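Workshop Tips: Recording Cable and Coupler Demonstrations on a Two-Arm Bench

By the Dotstead bench desk
March

Category: Workshop > Robots & Automation > Teaching by Example

These tips cover recording hand-guided demonstrations of small network parts on a two-arm bench. They come from the Rivdale bench, where the target for the cable task was 1000 usable episodes. The final set held 1075, and the extra 75 were kept as a held-out group. Most of the points apply to any task with one flexible part and one small rigid part.

Setting up the table

Use a plain, light, matte top. Old scratches and tape marks can stay. A policy trained on a spotless surface tends to react to the first mark it meets, so a used table is good training material. Wipe off grease and adhesive, which change how parts slide.

Place the storage bin within reach of both arms and move it a little between episodes. At Rivdale the bin position is changed every 18 episodes, by hand, without a template. Small, uneven shifts are fine. A grid of exact positions produces a model that does well on the grid and poorly between its points.

Leave everyday items along the back edge and swap them every session. Keep them out of the path of the elbows. Blinds stay where they are during a session; if the light changes a lot, start a new session folder and note the time of day.

Handling the cable

Put the cable back in the bin a different way each time. A neat coil is easy to reset and teaches very little. Let some episodes start with a connector on top and others with it under a loop.

Make the handoff between grippers slow and deliberate. Close the receiving fingers, pause for a moment, then open the giving fingers. If both pairs open together even once, mark the episode as a drop. Drops go to a separate folder - do not delete them, as they are useful for training the failure detector.

Avoid pulling the cable taut against the bin wall. Tension does not show well in camera data, and the operator compensates for it without noticing. The log then contains a correction with no visible cause.

Handling the coupler

Stand the coupler on end with the port up before starting. A coupler lying on its side is a different task and needs its own label.

Approach with the jaws open wide on both sides of the block. It is normal for the block to sit nearer one jaw. Close slowly and let the nearer jaw make contact first, then bring in the other. Centering perfectly before every grasp removes the small corrections the model most needs to see. 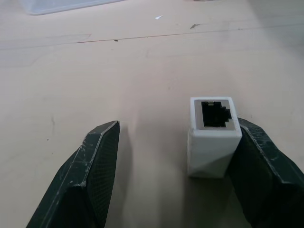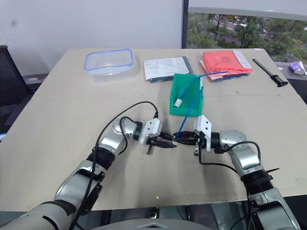
Coupler between the jaws, first; cable at the two grippers, second.

Check the jaw faces at the start of each session. Fine surface texture fills with dust and the grip weakens gradually, so a late batch can differ from an early one for no recorded reason. A dry nylon brush is enough. Scuffs on the outer shell can be left alone. If a jaw is replaced, write the change in the log and record 56 new episodes before mixing old and new data.

Camera checks

Look at the wrist view before the overhead view. The port opening should be readable as an opening, with the darker socket distinct from the housing. White plastic on a pale table overexposes easily. Lock exposure on the block, then confirm that the jaws still show some detail.

In the head view, confirm that both sets of fingers stay visible through the handoff. If an elbow hides them, move the work area toward the middle of the table. Leave the camera where it is.

Labeling and storage

Kombo, the logging tool used here, writes one file per episode and one line per session. Fill in the session line before recording:

- part set and bin position
- operator number
- jaw condition
- light (window, ceiling or both)

Trim idle time from the start of an episode but leave pauses in the middle. A pause before a grasp is part of how the operator judged distance.

Review on the same day. On this bench review is done at 4 p.m., at double speed, wrist view only, and anything doubtful is replayed in full. Reject an episode if the arm bumps the bin, if a hand enters the work area, or if the cable leaves the table. Slow episodes and second attempts stay in.

Kekus part trays, used for spare couplers, stack badly when full. Store them flat.

Related tips
Keeping gripper faces clean between sessions
Choosing a bin for loose cables
Resetting a bench quickly without resetting it identically
Session logs in Kombo: the short version
Glare on light tabletops

Tags: demonstrations, two-arm bench, cables, connectors, data logging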